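1/4/19

Home at some silly hour last night and I'm only now sitting down with coffee to write this up, so forgive me if the order of things gets fuzzy. First tournament of the year is in the books! I drove out to Clistville for the Leckie, which is their January no-limit thing, $34 to get in, one rebuy if you bust before the first break. 92 of us turned up. In January! With that road in that condition! Last year they had maybe half of that and the guy at the desk was begging people to come back from the bar and sit down.

I had promised myself two things before I left the house. One, no rebuy. Two, no playing suited junk from early position just because I'm bored. I kept the first one and lasted about forty minutes on the second (queen-seven of hearts, under the gun, don't ask, I folded it on the flop like a good boy and nobody saw).

My first table was lovely. Bülent Demirtaş was two seats to my left, which is never where you want him, but he's such good company that I forgave him for three-betting me every time I tried to steal. He has got a lot tighter since the fall. He used to call with any ace, any position, any price, and now he sits there and lets hand after hand go by and then wakes up with a real one. I told him so and he said he'd been reading. I said reading what, and he just grinned and stacked his chips. So that's one more thing to worry about this year. 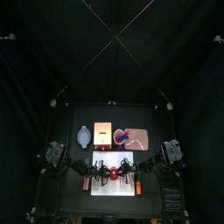 Four in a row at the back of the black table.

Nothing much happened to me in the first couple of levels. I got pocket eights twice and missed both times. I picked up aces once, raised to my normal amount, and everyone folded, including a man who had played every single hand up to that point. Then right before the break I finally got something. I had ace-jack of spades in the cutoff, raised, and only the big blind came along, a quiet woman in a green hat who hadn't shown down a hand all night. Flop was jack, nine, four with two spades. She checked, I bet a bit more than half the pot, she called. Turn was a red deuce. She checked again and I bet again, and this time she thought for a long while before calling. River was the six of spades and I about fell off my chair trying to look like a person with nothing going on. She checked, I bet big, and she called pretty fast and turned over jack-nine for two pair. She'd been ahead the whole way! She was very gracious about it. I would not have been.

That put me well over the starting stack at the break, and I ate a hot dog in celebration, which was a mistake, but a small one.

After the break they moved me to a table by the door, where it was freezing every time somebody went out to smoke. Gerrit Postma was there with a mountain of chips. I mean a mountain, he'd knocked out two people in one hand with a set of fives and he told the story to every new arrival, me included. He was opening what felt like every other hand, and the short stacks were all just hanging on and letting him have the blinds. I came over the top of him once with ace-queen and he folded and said "nice hand" in that voice. Then I did it again ten minutes later with king-ten, which was not a nice hand at all, and he folded that time too but gave me a long look. I knew I wouldn't get away with a third.

I should say something about the hand I keep thinking about, because I lay awake on it and I'd like it out of my head. I had pocket sevens in the small blind. It folded around to the button, a young fellow in headphones, who made it about two and a half times the blind. I called. Maybe I should have shoved or folded, I can never decide what to do with middle pairs out of position, and calling is the thing I always do and always regret. Big blind folded. Flop came ten, six, three, all different suits, which is about as good as a flop gets for sevens without a seven on it. I checked, he bet small, I called. Turn was a queen. I checked, he bet big, and I let it go. He showed me ace-five. Ace-five! Just flicked it over and went back to his music. So I've been arguing with myself ever since. The queen is a card he's going to bet with anything, I know that, and I also know that if I call there I have to be ready for another bet on the end, and I didn't have the stomach for it.

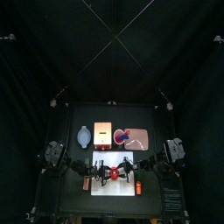

Anyway, that fold left me with 20 big blinds and a bad attitude. I sat out most of the next level without touching a chip, partly from bad cards and partly from sulking. People were dropping pretty quickly by then. They broke the table by the door (thank goodness) and I ended up on one of the last three tables, with Bülent again, this time on my right, and Gerrit straight across with somewhat less of a mountain than before. He had doubled up the headphones kid with ace-king against kings, and I'm not going to pretend I was sorry for either of them.

Then came my hand. I had pocket tens on the button. Gerrit opened from middle position, Bülent folded, and I moved all in. I still like it. With that stack and that hand against Gerrit, I'd do it every time. The blinds got out of the way and he asked for a count and sat there shuffling two chips and looking at me. I stared at the felt. He said "you've done this to me before" and called with ace-eight. I was a good bit ahead! Flop was nine, four, deuce, perfect. Turn was a jack, still perfect. River ace. There was that little groan from the rest of the table that you always get, and Gerrit, to his credit, said sorry and stuck his hand out before the dealer had even pushed him the chips.

So I went out just short of the money. I stayed to watch Bülent for a while and he got down to the last two tables and past that, and he was still in when I decided I'd better get going before the roads iced up any more. I texted him this morning to ask how it ended and haven't heard back. Either he won and is asleep or he bubbled the final table and is also asleep.

Notes to myself while I remember them. Stop calling with middle pairs from the small blind and make up your mind before the flop. Bet the turn more when I've got top pair, I gave a couple of free cards at that first table that I haven't even written down here because I was embarrassed. Bring a sweater. And write down the blinds as I go, I had to guess at half of these pots.

Next one there is in February, same buy-in as far as I know. I've already told Gerrit I want a seat on his left.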